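We use cookies to keep this site working and to measure traffic. By continuing to browse you accept our cookie policy.

February 13, 2018
By the editor

Lighting retrofits are sold by the watt, and the watt is the wrong unit to argue over. A fixture that draws less power than the one it replaced is easy to document. Whether people can work under it for eight hours is harder to document, so it tends to drop out of the bid.

The usual specification for an open workroom asks for 500 lux on the work plane. Lux on the work plane tells you how much light lands on a horizontal surface at desk height. It tells you very little about what reaches the eye of a person who looks up, and nothing about flicker. A bare panel and a well-shielded one can return the same meter reading. Only one of them gives the staff headaches.

The Wimdale retrofit shows how this plays out. The contract covered 137 fixtures on two floors. The old fluorescent troffers had deep louvers, which wasted some output and hid the tubes from most angles. The replacements were flat edge-lit panels with a plain diffuser. Energy use fell by close to the predicted amount, and the payback period in the Adugna proposal was met. Within the first winter, staff on the upper floor had switched off a row of panels and brought in desk lamps. The lamps were never counted against the savings.

The fault does not lie with LEDs as a technology. Shielded panels were quoted for the same job and were rejected on unit price. The difference, spread over the rated life of the fixture, would have been small next to the cost of the labor to hang it. The buyer compared the two on a sheet that had no column for glare.

I would add three columns: a glare rating calculated for the real room and its ceiling height, percent flicker at full output and at the lowest dimmed level, and the cost of replacing a driver without replacing the panel. The last one matters more than it appears to. A sealed fixture with a dead driver is scrap, whatever the rated life of its diodes.

Contractors will object that glare ratings depend on layout and viewing direction. They do. So does illuminance, and we specify that anyway. A calculated figure with known limits is still better than a blank — and a mock-up of 5 fixtures, left in place for a few weeks before the order is signed, is better than either.
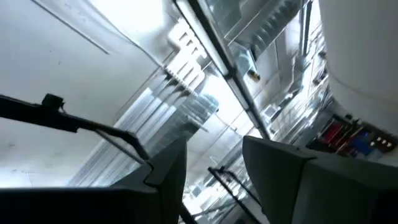

Brutard: I agree on flicker, but the mock-up is a hard sell on small jobs. Our last one was nine fixtures, and the client would have laughed at a trial of five. A driver replacement price in writing got us most of the way there.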